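Keeping Dried Seafood, Chilies and Other Strong-Smelling Pantry Goods

I love a dried pantry. I love it more than my freezer, and I have a very good freezer! A shelf of dried shrimp, dried mushrooms, chilies and little salty fish means dinner is never far off, even on a night when the fridge holds half a lemon and some mustard. But dried goods need a bit of looking after, and most of the questions I get through this page are about the looking after. So this month it's all storage, soaking and smells.

Buying

Buy less than you think. A big bag is cheaper by weight, sure, but if the last third goes soft and fishy at the back of the cupboard you've saved nothing. I buy dried shrimp in 150 gram bags, and that lasts the two of us a good long while.

Look through the bag before you buy it. Pieces should be mostly whole, with a clean color and not much powder at the bottom. Give it a gentle shake. Dried things should rattle or rustle. If they slide around in one quiet lump, they've picked up moisture somewhere along the way and I put them back.

If you're in a store that sells from open bins, go at a busy hour and smell first. You want salty, sweet, a little like the beach. Anything sharp that catches in your nose (ammonia is the word) means leave it there. My favorite store for this is Duan, over on the Tandbridge side of town, where the bins get emptied so fast that nothing has time to get old. They'll let you buy a single scoop, too, which is wonderful for trying something new.

The first ten minutes at home

Don't put the bag straight in the cupboard! Open it and tip everything onto a tray or a big plate under a good light. Pick out broken legs, bits of shell, grit and anything that looks a different color from its neighbors. The broken bits needn't be wasted – if they're clean they go in a stock jar in the freezer, and they make a lovely broth with ginger and a scallion.

Feel a few pieces between your fingers. If they bend when they ought to snap, dry them a little more before they go in a jar. Spread them on a rack over a baking sheet, set the oven as low as it will go, and prop the door open with a wooden spoon. Check them often. Small shrimp don't take long, thick mushrooms take a good deal longer, and all of them must cool completely before you put a lid on. Warm food in a closed jar makes its own fog, and there goes all your work.

Some dried seafood is meant to be soft, by the way. Scallops and the plumper sorts of shrimp are often sold half-dried, and those belong in the fridge or freezer from the start. Read the label and do what it says, whatever I say.

Jars, bags and boxes

Glass wins for anything smelly. Plastic tubs are fine for rice and beans, but they hold on to a seafood smell through wash after wash, and then your oats taste of the sea. I use screw-top glass jars with a rubber ring inside the lid, and I wipe the ring with vinegar whenever a jar is empty.

Match the jar to the amount. A cup of mushrooms in a half-gallon jar is mostly air, and air is what fades the flavor. When the level drops, move everything down a size. I keep a row of odd little jars just for this and I'm far too fond of them.

Write the name and the month on a strip of masking tape. I stick mine on the lid and not the side, which works beautifully if your jars live in a drawer and hardly at all if they live on a high shelf, so think about where your eyes will be.

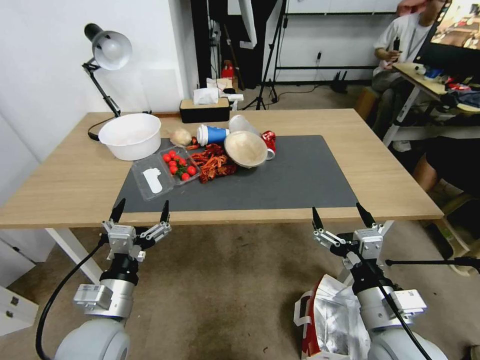
The freezer is the best place of all for anything you won't get through in a season. Double-bag it, press the air out, and freeze it in the amounts you cook with. Small flat packets stack like envelopes and you can pull out just one. There's no thawing to fuss over either. Frozen dried shrimp can go directly into the soaking bowl.

In the fridge, keep strong things in glass on the bottom shelf and well away from butter. Butter picks up everything. So do eggs, a little, and I learned that one with a sponge cake.

Soaking without fuss

Rinse first, quickly, under cold water, rubbing gently to shift any dust. Then cover with fresh water by an inch or so and leave it be.

Small shrimp: warm water, until they bend easily.

Mushrooms: cold water in the fridge overnight if you can plan that far. Hot water is faster but the flavor comes out thinner. Keep them under with a saucer.

Whole chilies: hot water, lid on, until they're floppy. Taste the liquid before you use it, as it can be bitter.

Seaweed: cold water and a much bigger bowl than seems sensible. It grows!

Save the soaking water from mushrooms and shrimp. Pour it off slowly and leave the last spoonful behind, where the grit settles. I freeze mine in an ice cube tray that is never, ever used for ice. One cube in a pan of fried rice makes the whole thing sing.

A reader, Xiaoyan Lei, wrote in with a tip I've used ever since: add a splash of rice wine to the soaking bowl for dried shellfish. It takes the edge off the fishiness and leaves the sweetness alone. She also soaks in the same bowl she'll steam in, to save a dish, and you know I'm in favor of that.

Getting the smell out

Hands: rub them with salt and a cut lemon, then rinse in cold water before you go near the soap. Mind any cuts.

Cutting boards: coarse salt, half a lemon, scrub, rest a few minutes, rinse. Stand the board on its edge to dry so air gets to both sides. If you cook a lot of seafood, give it a board of its own.

Jars and lids: fill with warm water and a spoonful of baking soda, leave overnight, wash as usual, then dry them upside down in the sun if you have any. Lids hold more smell than jars do, so soak them separately. A lid that still smells after two rounds goes to the workshop to keep screws in.

Cupboards: take everything out (yes, everything) and wipe the shelf with half vinegar, half water. Leave the doors open for an afternoon. A small dish of dry baking soda at the back keeps things fresh afterward, and I swap mine whenever I think of it, usually in July when the kitchen is hottest and I notice.

Dishcloths: boil them. I know there are sprays. Boiling works and costs next to nothing.

Keeping bugs out

Little moths and beetles love dried food as much as we do. Freeze new bags of mushrooms, chilies and grains for 4 days before they go in the cupboard. Let the bag come back to room temperature before opening it so that water doesn't form on the food.

Bay leaves in the jar? My grandmother swore by them. I can't say they've ever made a difference to me, but I still do it and the rice smells nice.

If you do find moths, throw out anything open, vacuum the shelf corners and the peg holes, and empty the vacuum outdoors. Look under the lids of jars as well, in the threads. That's a favorite hiding place.

Gadgets, since you always ask

I've had a Skiner vacuum sealer for years and I use it mainly for chilies and mushrooms. Be careful with anything spiky, as shells poke straight through the bag. Wrap sharp things in a paper towel first, or just use a jar. For packets that dry out the air inside a jar, any food-safe kind will do. Mine came from a small outfit named Tandix in a box of 26, and I've still got plenty left. Don't let them touch anything wet, and keep them away from kids and pets.

A cheap digital humidity meter is a fun thing to own too. I put one in my pantry and it read 53 percent on an ordinary morning, then shot up the minute I boiled pasta with the door open. The pantry door stays shut now when there's a pot on!

Next month I'm doing pickles and brine – how salty, how long, and what to do about the white film on top. Send me your questions before then, and tell me what kind of salt you use.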